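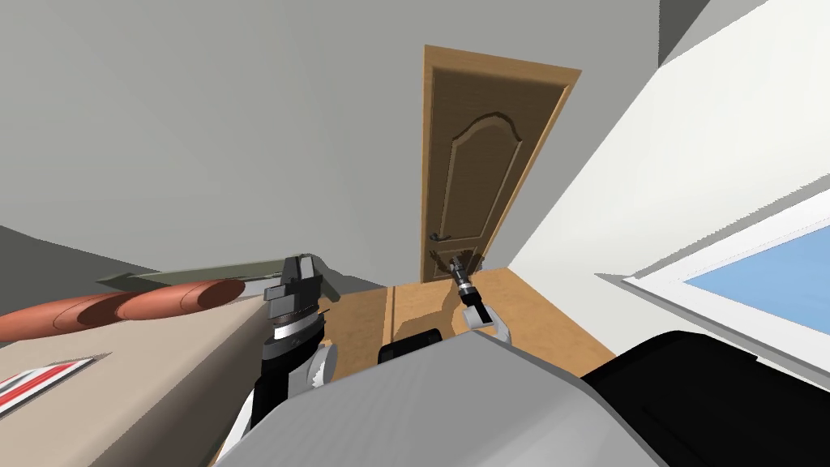

2 min read

Festik Slow-Feed Granules, 12 kg bag
Reviewed by Subira Laizer
Tuesday, April 9, 2019

Festik is a coated granular feed sold for vegetables, soft fruit and lawns. The coating lets the nutrients out over a season, so in theory you put it down once and leave it alone. I bought a bag in January and have used it on an allotment with heavy clay and on the pots by my back step.

The bag has a proper resealable strip, and it still closes well. The granules are even in size and there was very little dust at the bottom. A measuring scoop comes inside, marked at 30 g and 70 g. The marks are moulded in the same colour as the scoop and are hard to read in poor light, so I went over mine with a pen.

Spreading by hand was easy enough. I also tried it through a Muriithi push spreader on the grass path, and it ran through without clogging on the middle setting. On the lowest setting it came out in fits and starts — I gave up on that and did the edges by hand.

Spring greens and overwintered onions have had it so far. Both are growing steadily, with no scorching where I put too much down at the end of a row. The pots are less convincing. The pansies stayed pale until I gave them a liquid feed, and I would guess the compost was too cold for the coating to do much. Berhanu Negash, two plots along, had the same with his tubs and has gone back to Ivham liquid for those.

The leaflet is poor. Rates are given per square metre for beds, but for containers it only says "as required". Trace elements are listed on the back in very small print, with no word on how long each one lasts.

It costs more than ordinary pellets. For beds and grass I think it earns the money in saved trips with the bucket. For pots in cold weather I'd use something else.

Would I buy it again? Yes, for the allotment, in the smaller bag if the shop has it.

Score: 7 out of 10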